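20 February 2018

Rain again, and I have given up pretending I will get the fence done this week. I sat at the kitchen table with my coffee until almost ten, which I would have been ashamed of a year ago and now think of as one of the real pleasures of being done with office work. The gutter over the back door is dripping in the same spot it dripped in November, and I listened to it and wrote out my bean order, then tore it up and wrote out a different one.

Beans are what I want to put down today, while I still remember my reasoning, because every summer I stand out there and wonder what I was thinking in February. Last year I planted far too many of the long green ones that everyone says are so easy (they are easy, that was the trouble, we were eating them with eggs by August) and not enough for drying. I like the dry ones best. I like the sound of them going into the bowl. There is something about shelling beans on the porch in the evening, with the radio on low and the neighbor's dog asleep on my foot as though he lived here, that makes me feel the year has been used properly.

So this year the long bed by the shed is all going to dry beans. I have my own seed from the speckled brown kind I've been growing since we moved to Mudstead, and they've gotten used to our heavy soil over the years, or I've gotten used to them. Then there is the white one I got at the swap in Flullau, which I only had a pinch of and which did so much better than I expected that I saved every last one and didn't let anybody cook with it. And I want to try a black one, if I can find one that ripens before the rain comes. Last fall the rain beat me by a week and I had pods drying on every flat surface in the house, including the piano.

I went down to the basement before lunch to look over the seed. I still keep most of it in paper envelopes inside the old cookie tin, but the bigger lots go in zip-top bags once I am sure they are good and dry. I do the hammer test first. You put a bean on the step and hit it, and if it shatters it's ready, and if it squashes it goes back on the tray for another couple of weeks. It took me years of moldy seed to learn to be patient about that. 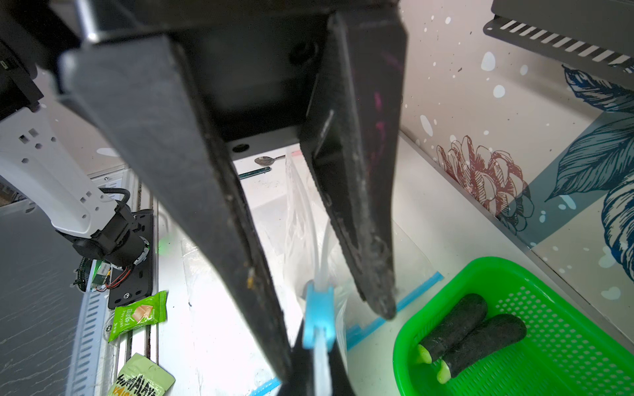 A clear zip-top bag, crumpled as they all get sooner or later.

The tin needs sorting. I found tomato seed in there with no year on it, and a folded envelope that just says "the good ones" in my own handwriting, with no clue as to what they might be. They look like squash. I will plant two by the compost and see what comes up, and if they turn out to be the good ones I will write the name down this time.

After lunch it let up enough to walk out and look at the bed, though my boots came back about twice as heavy as they went. The soil is nowhere near ready. I squeezed a handful and it stayed in a lump like modeling clay, so that is that until it dries out. The garlic looks happy, though, and there are snowdrops along the wall that I had completely forgotten about, which cheered me up more than anything else today. I stood there getting my hat wet and admiring them for much longer than they needed.

I did some figuring on the back of the gas bill when I came in. If I give the speckled ones 6 rows and split what's left between the white and the black, I should have enough to carry us through the winter with a jar or two to give away. I wrote that same sentence last year, I believe, and there were no jars to give away. The deer had some, and I will admit that I also made a great deal of soup.

The soup tonight was the last of the speckled beans but one jar, with an onion, the soft carrots from the bottom of the drawer, and the end of the ham. I let it go all afternoon on the back burner and the windows steamed up so that I couldn't see the rain anymore. I put in too much pepper. It was still very good, and there is enough for tomorrow if I don't go back for another bowl before bed.

Must remember to buy twine, and to ask at the hardware store whether they still carry the long poles. The old ones won't take another season.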